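Drirnen: weighing things with a robot arm in a shared workshop

Drirnen is our dataset and build log for one small job: pick a thing up, set it on a kitchen-style scale, wait for the number to settle, take it off again. It sounds tiny and it has kept us happily busy since November!

What's in the release

2,833 recorded runs, each with joint positions, gripper state, head camera video and the scale reading typed in by hand at the end. There are 120 different objects, mostly workshop stuff (hinges, tape rolls, bags of screws, a lot of mugs). The folder "olo" holds the first batch and "adomaitis" the second, named after the two benches we worked on. Both use the same file layout, so you can load them together.

How a run goes

Power on, tare, check for 0.0 on the green display, then start recording. We got into the habit of checking the zero every single time - a few early runs started with a leftover gram or two, and those are marked "bad_tare" in the index. The black cloth stays on the table for all runs.
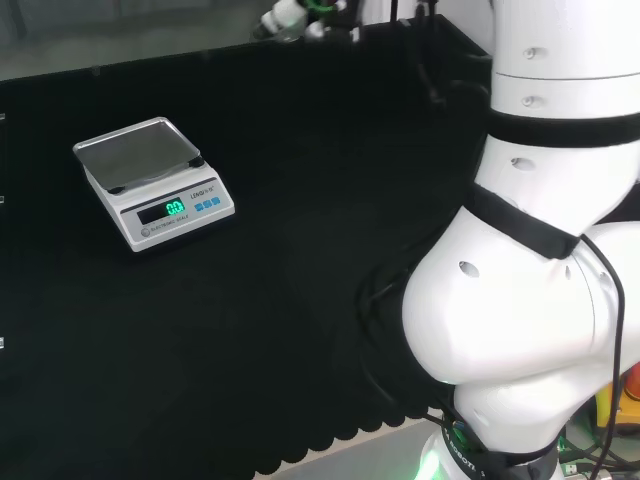
Objects start within reach of the gripper and get moved to the steel pan at low speed. Put them down gently! A drop from even a small height makes the reading jump, and then you sit there waiting. Each run is stored at 50 frames per second, with a plain text note if the operator had anything to say. Some of the notes are very long (sorry, that's me).

Known problems

- Shiny pan. Reflections change with the time of day, and the evening runs look quite different from the morning ones.
- 8 runs have no video after the first few seconds. They are listed in missing.txt.
- Light objects often don't register, so their weight is left blank.

Running the loader

Install Fliltach, our little replay tool, then point it at the folder you unpacked. It opens the first run by itself, and the arrow keys move to the next one.

Contact

Yoon-hee Moon looks after the files. If you train something on this, please write and tell us how it went - we'd love to see it, failed attempts included.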